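Flunley Standing Mat, 18 mm

Tovivik says this mat "ends foot fatigue." We doubt any mat does that. It is dense foam, and it holds its shape - so far.

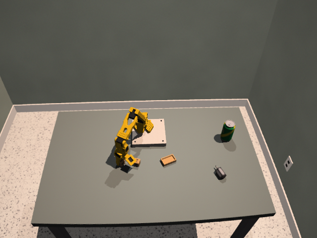

Tan block on a gray tabletop.

Price is $166, steep for foam. The warranty runs 5 years but skips dents from heels.
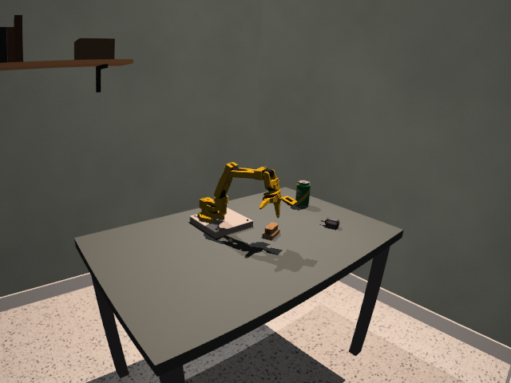 Boateng: Mine curled at one corner by March, and the claim form wanted the original box.

Keep the box, then. The "cloud" version 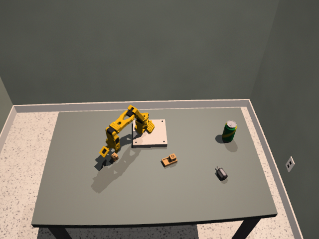 costs more and feels the same to us. Ships flat, no returns once unrolled.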